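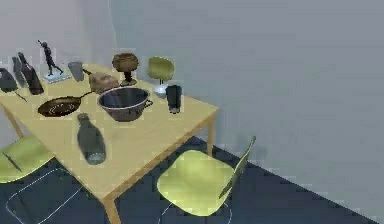 The rowing machine that wants a monthly fee

Olard's new rower landed in our inbox last week with a press release longer than most novels I've finished. It has a 17-inch screen, a folding rail and a subscription called Tristero. The maker says Tristero "learns your stroke." I asked what it does with the stroke once it has learned it, and I'm still waiting to hear.

Let me be fair first. The rail is solid, the seat rolls quietly, and the footplates go big enough for someone who wears size 14 shoes. I rowed on one for half an hour at a dealer's and had no complaints about the machine itself. If Olard sold it with a cheap battery monitor and left it at that, I'd probably be writing a much shorter and happier item.

But you can't buy it that way. Without Tristero, the screen shows elapsed time and strokes per minute, and that's all. Distance, split times and your own past workouts sit behind the subscription. A split time is simple arithmetic that rowers have been reading off little gray monitors for decades, and I don't see why it should cost extra every month.

Then there's the calorie figure. The sales rep pointed out that I'd burned 400 calories in my half hour. I had not entered my weight. I stopped to talk twice. Malsha Siriwardena, who coaches indoor rowing and got on right after me, pulled a good deal harder and got a lower number. She wasn't impressed – "It's being nice to you," she told me – and I believe her over the screen.

The comparison everyone will make is with the Stulico, which costs $100 less, has an ugly monitor and doesn't fold. It gives you distance and splits from the first stroke with no account. The used market is worth a look as well, especially in January, when last year's resolutions start turning up for sale. Check the chain and the seat rollers before you hand over any cash.

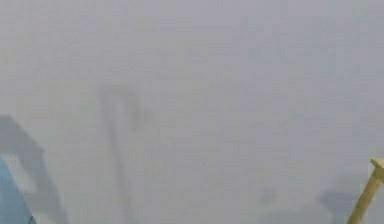 Is the Tristero subscription worth paying for if I only row at home a couple of times a week?

I'd skip it, at least for the first few months. Two rows a week can be tracked with a notebook or a free app, and the classes I sampled were mostly an instructor telling me to breathe. Try a short trial if Olard offers one, and find out how to cancel before you sign up.

We've also asked for a Majumder rower to test. The company says its machine is good for 3000 hours of use before the drive strap needs replacing – I'd like to know who sat there and rowed them. More on that one when it gets here.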